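Feltach Publishes Results of Soft-Material Gripper Comparison

STEVWOOD, July 18, 2020 – Feltach, a maker of robot grippers and wrist cameras for small food plants, today released the results of a comparison of two grippers on dough handling. The tests were run at the company's Stevwood workshop and covered 1,183 attempts at cutting, lifting and moving pieces of raw dough.

The two grippers were the Umus, a two-finger parallel gripper with rubber pads, and the Eze, a three-finger gripper with flexible silicone tips. Both were mounted on the same arm and run with the same controller, so that differences in the results would come from the gripper alone. The arm speed was held at 200 millimeters per second for every attempt.

Work on the comparison began in February. Feltach had received requests from bakery customers who wanted to know whether a gripper already used for boxes and trays could also be used with dough, or whether they would need to buy a second one. The company had no figures to give them.

"We had opinions in the shop, and they didn't agree with each other," said Adelmo Morelli, head of testing at Feltach. "One group thought the parallel gripper would tear everything. The other group thought the soft fingers would lose their hold on the cutter. We decided to stop arguing and run it."

Each attempt was made up of the same steps. The gripper picked up a cup, pressed it into a sheet of dough, lifted it away, and then moved the cut piece to a tray. Cups were chosen over metal cutters as they are easy to replace and have a plain, round shape that either gripper can hold.

Before any gripper was tried, people did the same job by hand in front of a head-level camera. The recordings were used to set the starting positions for the arm and to decide how the gripper should approach the cup. Work surfaces were covered in plastic wrap, and the dough was pressed out thin with the edges left ragged. A blue plastic cup was held upright on the sheet, open end up, with the second hand close beside it.
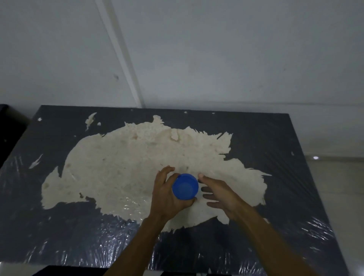 Zinash Workneh asked whether an uneven sheet was a fair test, as most plants run dough through a roller first and get the same thickness from one side to the other. Feltach's answer is that rolled sheets were also tried, and that the results for the two kinds are listed separately in the report. Uneven sheets were kept in the plan after customers with small kitchens said that much of their dough is still pressed out by hand.

The Umus did better at holding the cup. Its flat pads kept the cup straight during the press, and the cut edges were cleaner on both rolled and uneven sheets. It did worse at moving the cut piece, where the pads often left marks or stretched the dough out of shape.

The Eze did better at lifting and placing cut pieces, with less tearing in the thin areas. It was weaker in the press itself. The silicone tips bent under load and let the cup tilt, which left part of the circle uncut. Lowering the arm speed helped, but those runs are outside the main comparison and are reported in an appendix.

Feltach is not recommending one gripper over the other for all dough work. For plants that cut by machine and only need pieces moved, the company suggests the Eze. For plants that need the arm to hold a tool, it suggests the Umus.

"The camera gave us more trouble than either gripper," Morelli said. "Glare from the wrap threw off the edge detection until we moved the lamps. Anyone setting up a similar station should sort out the lighting first."

The full report, including the controller settings and the list of failed attempts, is available on request from the Feltach office in Stevwood. A second comparison, using filled dough and a wrist-mounted camera, is being prepared. Plants that want their own dough recipe included can contact the testing department.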